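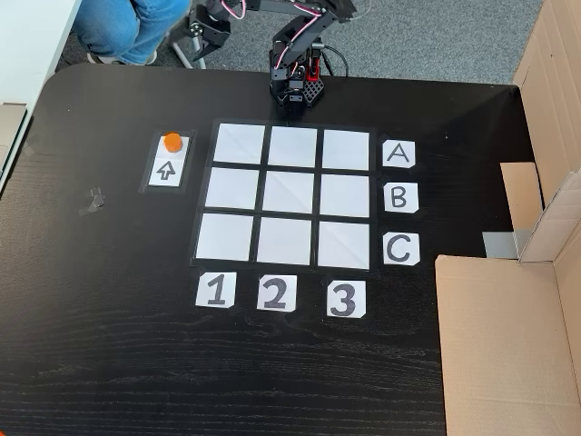

Pamier Cotton Paper, Deckle Edge

I've been printing on this paper since my second year at art school in Matthorpe, and when I opened the shop it was the first thing I ordered in. It's a heavy cotton sheet with a soft, slightly toothy face and a proper ragged edge on all four sides (please don't trim it, I will be sad). The white is a warm white, closer to milk than to printer paper.

I use it mostly for linocut and drypoint. It takes a good soaking without falling to bits and it comes off the plate with lovely deep blacks. Lovely Macapagal drew her whole Tumitau series on it in charcoal, and we had those up in the back gallery all through May, so if you saw the show you've already had your nose up against this stuff! Watercolour works too, though it drinks the paint quite fast, so have a play on an offcut first.

Sold in packs of 8 sheets, £33 a pack. I also do a sample pack of 2 half sheets for £6, and I'll take that off your first full pack if you pop a note in the order box.

Everything goes out flat between boards. I tried tubes for a while and the corners hated it. If you're framing, float the sheet so the edge shows. Bautista Framing, two doors down from us, know the paper well and keep deep box mounts for it.

Colour shifts a tiny bit between batches, so if you're printing an edition, buy enough for the lot in one go. I can put packs aside for you, just email me before you pay.

Also comes in grey, when the mill feels like making it. Out of stock at the moment.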